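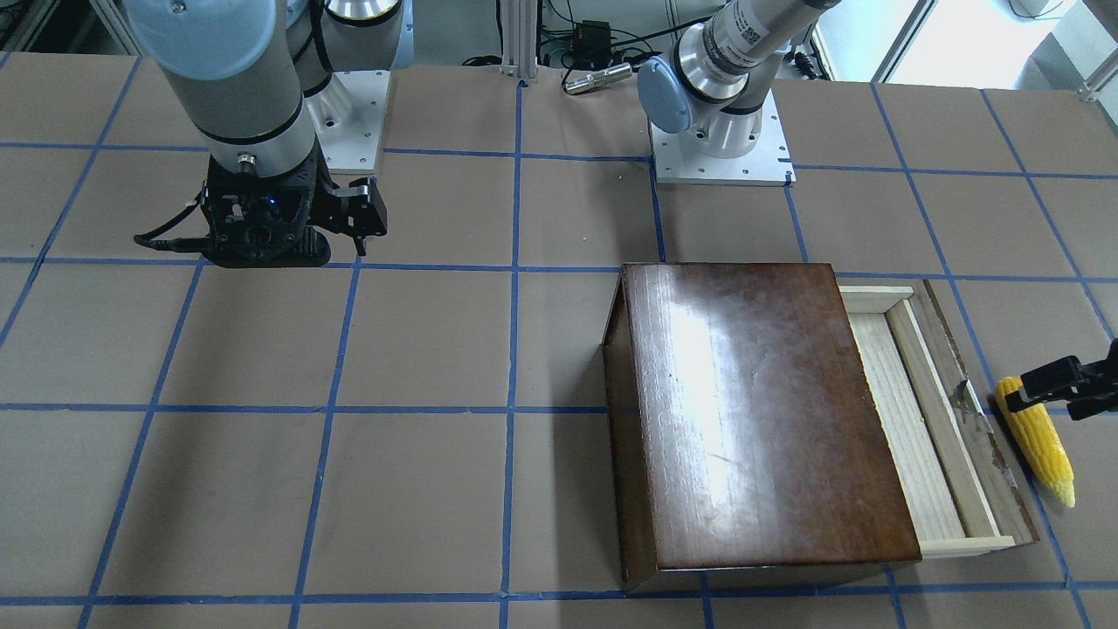
Fraser Swanson

Dec 4, 2025

Papered the big table again. The last lot of brown paper had gone soft and furry along one side and there was a tea ring on it, mine, which I'd been covering with my elbow for a week. New roll from Norum, wide enough to do the job in theory. In practice it had been stored standing up and wanted very much to be a tube again, so I spent the first part of the morning lying across it like a seal.

Then the tape. Blue painter's tape, strips one way and strips the other, until the whole top is squares. I say squares. I measured the first row properly with the steel rule, felt good about it, and did the rest by eye with the confidence of a man who had measured one row. They're squarish. My grade six math teacher would have handed them back. From the doorway it looks quite professional, and I plan to do most of my looking from the doorway.

The box is out as well, the reddish-brown one with the sliding lid. I polished the lid last night and was pleased with myself until it was sitting under the lights this morning, where it shows every smudge plus a fair few scratches I'd never met before. Shiny things are a mistake. The inside is bare pale wood, never finished, and I like it a good deal more. There's a long skinny compartment down the end that I have been trying to find a purpose for. Pencils would rattle. Spoons, maybe.

And the corn, which is the only cheerful colour on the table. Most of the rest is brown or blue, and then this yellow thing on the diagonal beside the box, pale at the tip, ignoring the grid completely. I had a neat little plan for which square everything would live in. The corn was in the plan. I still like it where it is.

Wrote the squares up in the Jorard notebook after lunch, then found I'd numbered them from the wrong corner and did it again. Page 17 now has more crossing out than writing. My knees hurt from the seal business. There's enough paper left for one more go in January if I keep my tea on the windowsill — so I should probably order another roll.

Leftover soup for supper. Forgot the bread.

Filed under: Workbench days, Small grumbles

3 comments

marlowe_t
Put the roll under the rug overnight and it gives up. Works on posters too.

Denise in the valley
Spoons!! Or candles, if they're the thin ones. I've got a sliding lid box and mine sticks every summer, rub a bit of candle along the groove.

Fraser
Candles is good, Denise. Marlowe, I'd have to own a rug.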